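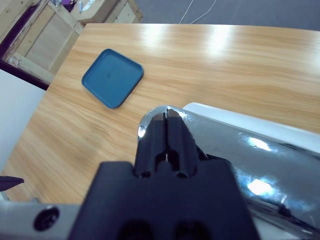

Projects > Coffee Bench > FAQ

Coffee Bench: Questions We Get

Last updated 4 May 2020

What is the coffee bench?

A two-armed robot setup built in the Stisgate shared workshop. The job we picked for it is making a capsule coffee: take a capsule off the stand, load the machine, put a glass under the spout, start it, and move the full glass to the tray. The control software is our own and is called Skaveck.

Why two arms?

One arm can do most of it in theory. We tried that in the first version and it spent most of its time putting things down and picking them up again. With two, the right arm handles capsules and the left arm handles the glass and the tray. They share the area in front of the coffee machine, and Skaveck only lets one arm into that area at a time.

What did it cost?

The arms came secondhand as a pair. Everything else — plates, brackets, cables, fasteners, power supplies — came to $386. That does not include the coffee machine or the table, which the workshop already had.

Which grippers do you use?

Two-fingered ones with black fingers, the same type on both arms. The finger design is called Claris and we are on revision 7. Earlier revisions had narrower tips that were fine for capsules and bad for anything round and smooth.

Why is glass so hard to pick up?

Two reasons. The fingers have to come down on both sides without touching the rim, and clear glass is difficult for the cameras to find on a wood surface. A piece of white paper in the bottom of the cup gives the software something to look for.
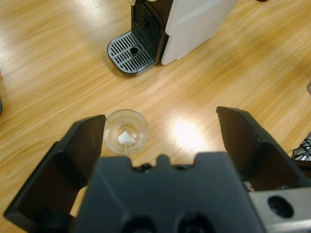 We also keep the approach slow for the last stretch and close the fingers in small steps. If the grip sensor reads contact on one side only, the arm backs off and tries again from the start. Take the paper out before you run a real coffee.

How are the arms attached to the table?

Each arm sits on a gray metal plate at the near edge, one in each corner. The plates are bolted through the tabletop. Clamps were not good enough — they crept a little each session and we had to recalibrate every time. There is a third plate in the middle for the bracket and post.

Does everything have to be in exactly the same place?

Close to it. The coffee machine, capsule stand and tray go along the far edge, and the middle of the table is left open so the arms can cross it. Skaveck can correct for a tray that has been turned a bit. It can't correct for a machine that has been moved, so check that first when a run goes wrong.

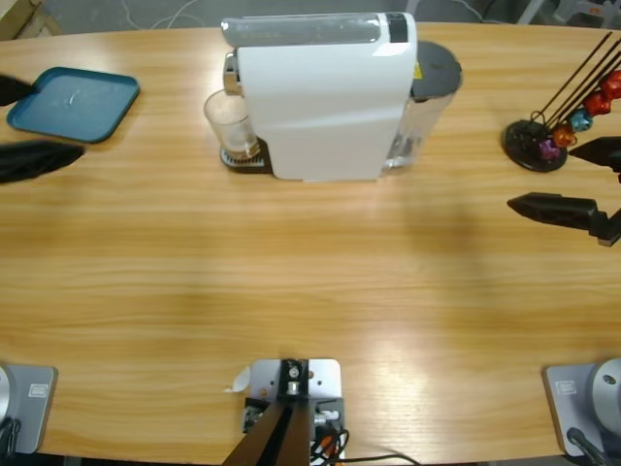 Can I run it myself?

Yes, if you are a Stisgate member and have done the bench introduction. Keep your hands off the table while the arms are powered. The stop button cuts both arms.

How long does one coffee take?

Our best full run so far is 7 minutes. Most are slower, and plenty end early with a dropped capsule.

Are the files available?

The Claris finger drawings and the plate drawings are on the workshop server under Shezi, which is the name of the whole project folder. Skaveck will be added when the install notes are finished — we are aiming for November.

Related
Claris fingers: printing and fitting
Wiring notes for the two-arm bench
Calibrating after a move
Shezi folder index

Contact the bench group | © Stisgate Workshop | Back to top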